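Rundia Anti-Static Bench Mat, Grey, 900 x 61 cm Roll

Product of Brinkmann, sold and shipped by Irumeo

The Rundia is a two-layer rubber mat for repair benches, school workshops and the kitchen table at home. The upper layer is grey and a little soft, so small screws stay where you put them. The lower layer is black and conductive, and it grips the bench well without glue.

We sell the mat as a full roll or cut to the length you need. Please give the length in centimetres when you order. A cut piece cannot be returned, so we ask you kindly to measure your bench two times.

What is in the package
Mat, rolled with the grey side out
One press stud, already fitted in the corner
Grounding cord, 15 feet, with ring end
Instruction sheet in English and French

Wrist strap is not included. The Dretow strap fits the same stud and you can find it under Accessories.

Laying the mat
Unroll it in a warm room and leave it flat overnight. The ends will curl at first — this is normal for rubber and it goes away with a few books on top. Connect the cord to the stud first, then to your grounding point. If you are not certain that your outlet is properly grounded, ask an electrician.

Cleaning
Use lukewarm water and a mild soap with no wax in it. Window cleaner with silicone leaves a film, and the mat will then not drain the charge as it should. Solder splashes up to a short contact do not harm the grey layer, but a hot iron put down on it will leave a mark.

Customer comment
"I have had mine on the bench since October and the colour is still even. The smell of rubber was strong in the first week, after that it was gone." — Eckhard Frerichs

Weight of the full roll: 15 kg. Please have a second person at home for the delivery, the carton is long and awkward on stairs.
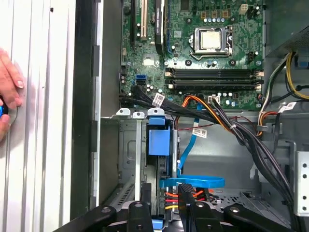 Orders over $800 travel free of charge within Canada. For smaller orders the shipping cost is shown at the checkout, before you pay.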